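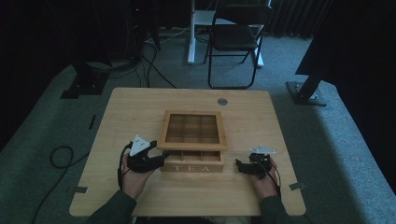

Part-time kitchen and front room assistant, Bistport

Wurnura is a guest house with 8 rooms on the harbor side of Bistport. We serve breakfast every morning and tea in the afternoon, and we need one more person for the kitchen and front room from March through the end of October.

The work

You will start at 6:30 a.m. on breakfast shifts and at 1 p.m. on afternoon shifts. Most weeks have three breakfasts and two afternoons. On breakfast shifts you set the tables, help the cook with eggs and toast, carry plates, clear, and run the dishwasher. Afternoon shifts are quieter. You bake off scones from dough made that morning, refill the tea box and sugar bowls, serve guests and walk-ins, and take payment at the desk.

You will also put away the grocery delivery from Phillips, which comes before 8 a.m. twice a week. Some of the boxes are heavy and the pantry is down a flight of stairs.

Room cleaning is done by other staff. We may ask you to help strip beds on a changeover day in July or August, and those hours are paid at the same rate.

What we are looking for

Experience in a cafe, diner or hotel is useful but not required. You should be able to stand for most of a shift and lift a full crate. You need to be at least 18. Spoken English good enough to take an order and answer questions about allergens is needed, and any second language is welcome.

A food handler card is required by the end of your first month. If you don't have one, we pay for the course and for the time you spend on it.

Pay and hours

Pay is monthly, $1,118 before tax for the regular schedule. Extra shifts are paid by the hour on top of that. Tips are pooled and split by hours worked. You get a meal on every shift. There is no staff housing, and parking on our street is permit only from June on. The Lisik Road bus stops 3 blocks away, but the first bus gets in at 6:50, so you will need another way to reach us for breakfast shifts.

Schedules go up two weeks ahead. Swaps are fine if both people agree and it is written on the sheet in the kitchen.

How to apply

Send a short letter and a list of past jobs, paid or unpaid, to the Wurnura front desk, or drop them off between 2 and 5 p.m. Please say which mornings you can't work and when you could start. Two references are enough, and one can be a teacher.

Applications are open until the end of January. Interviews will be held at the house in February and include a paid two-hour trial shift. We reply to everyone who applies.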